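About Us

Hi, and welcome to the Zutard robotics club page! I'm the faculty sponsor, which mostly means I unlock room 174 and find the missing hex keys. We meet after school all year, and you don't need to know a thing about robots to join.

Our big project is Fleka, a sorting challenge the students came up with themselves. The idea is to get an arm to put shapes in the right holes (a toddler's game, I know - try writing the code for it!). Stars are everybody's least favorite.

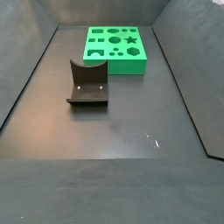 We have 11 students right now, split between building and programming, though people wander back and forth all the time. Every November we take our work to the Dellitz meet, and the bus ride is half the fun.

Beginners start on Lis, our little practice program, and move on whenever they feel ready. No fee, no tryouts, and snacks are welcome as long as they stay away from the keyboards. Come by and say hi!

Page updated March 29, 2023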